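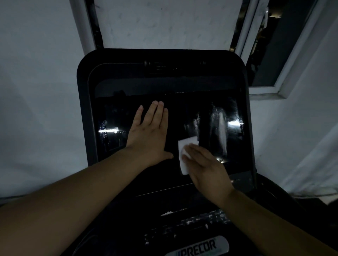
Wiping down the console of a Precor exercise machine, seen from the demonstrator's point of view.

About Militz

Militz records people doing everyday jobs so that robots can be taught to do them. Our customers build the robots. We supply the demonstrations, either done by hand in an ordinary room or driven by remote control from our office in Plevum.

The company was started by Jörg Hinrichs and Elfriede Hinrichs, who had spent years training cleaning staff for hotels and gyms. Elfriede still writes most of the task sheets. A sheet says what the job is, what you need for it and when it counts as finished, and leaves the rest to the person doing it. People fold a cloth in different ways and hold a screen steady in different ways, and we want both in the recordings.

Cleaning is our largest group of tasks, with 949 recordings so far out of 3945 in the whole library. Dark glass is one of the harder surfaces — smears show from one angle and vanish from another, and a robot has to learn to look again before it moves on.

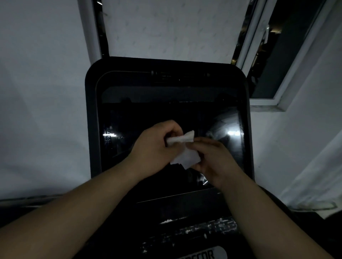 Hand recordings come first. Once a task has enough of them, Corey Maihi and the remote control team repeat it with a pair of robot arms, using the same sheet. These sessions are slower and we keep them short. Failed attempts are kept too, marked as failed, unless the customer asks us to leave them out.

Anneliese Ehlers checks every recording before it goes out. Faces, letters and anything else private are removed at this stage.

Our first long contract was with Bouvier, for 700 kitchen and laundry recordings. We now also work with Jevudero on gym and office cleaning, a project that began in February.

We take on new demonstrators through the year. You do not need a technical background. Jörg Wunderlich runs the training, which takes one morning, and he answers questions about pay and hours.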